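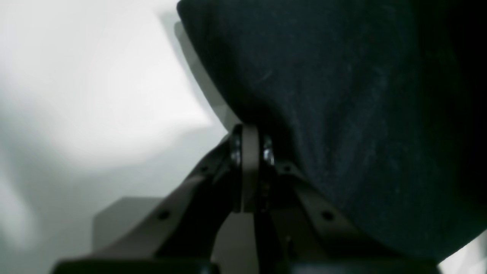
A gripper at work with dark navy fabric on a light surface.

Wornby publishes handling guide for robots that work with fabric

Free document sets out test steps, force checks and record keeping for textile handling cells

2 March 2019

Wornby, which tests and advises on automated handling equipment, has published a good practice guide for companies that use robot arms to pick up, move, fold or sort cloth and clothing. The guide can be downloaded free of charge and may be copied inside a company without asking permission.

The document is titled Handling Soft Goods with Robot Grippers: Recommended Practice. It runs to 56 pages and is written for the people who set up and run the equipment. It does not replace any safety law or published safety standard, and users must still carry out their own risk assessment before a cell goes into service.

Work on the guide began after member companies asked for a common way to report how a gripper performs on cloth. Until now each supplier has used its own method, and buyers have had trouble comparing one result with another.

"Two suppliers could both tell you their gripper picks up a sweater, and they could mean different things by it," said Yolanda Ostrowski, who led the drafting group. "One counts it as a pick if the fabric leaves the table. The other counts it only if the fabric reaches the bin. We have written down one definition and asked everyone to use it."

Under the guide, a pick is complete when the item has been lifted clear of the surface, carried to the set position and released with no part of it still held in the gripper. An item that is dropped and picked up again counts as a failed pick followed by a new one. Folds, double picks and trapped edges are to be logged separately.

The guide recommends a run of 800 picks for each fabric type before results are quoted to a customer. Fabric types are grouped by weight, stretch and surface. Dark knits and felts have their own group, as they shed lint and can be hard for some cameras to tell apart from shadow. The color of the work surface must be stated in the report, along with the lighting used.

A section on gripper condition covers linkages, pivots and fasteners. Operators are asked to inspect exposed screws and pivot points at the start of each shift, remove lint and loose thread, and check that both sides of the gripper move freely through their full travel. Any part with a burr or sharp edge that could touch the fabric should be taken out of use until it has been repaired or replaced.

Closing force is to be measured at the fingertips with the arm stopped, and again after any change of fingers or pads. The reading goes in the cell log with the name of the person who took it. The guide also calls for the arm to be stopped and locked out before anyone reaches in to free caught material. Pulling on the cloth while the arm is powered is listed as a practice that should not be allowed under any circumstances.

Wrist cameras are covered in a shorter section. Lenses should be cleaned on a fixed schedule, and stored pictures should carry the cell number and the fabric group. Where people may come into view, the company must tell them that pictures are being kept and for how long.

Pondamix and Stolard tried out drafts of the guide in their own facilities. Dwayne Esposito, operations manager at Stolard, said the log sheets were the most useful part.

"We had most of this information already, but it was in 3 different places," Esposito said. "Now the person coming on shift reads one sheet. We did ask for the shift check to be shortened, and the final version is shorter than the draft."

Ruiz-Ortega supplied fabric samples for the trial runs and reviewed the section on fabric groups.

The guide comes with 2 printable forms, a shift inspection sheet and a pick test report. Comments on the first edition will be accepted through the end of December. A revised edition will follow once they have been reviewed.

Companies that wish to comment should use the form on the last page of the guide and give the section number each comment refers to. Printed copies are available from the Wornby publications office for the cost of postage.

Media contact: Yolanda Ostrowski, Wornby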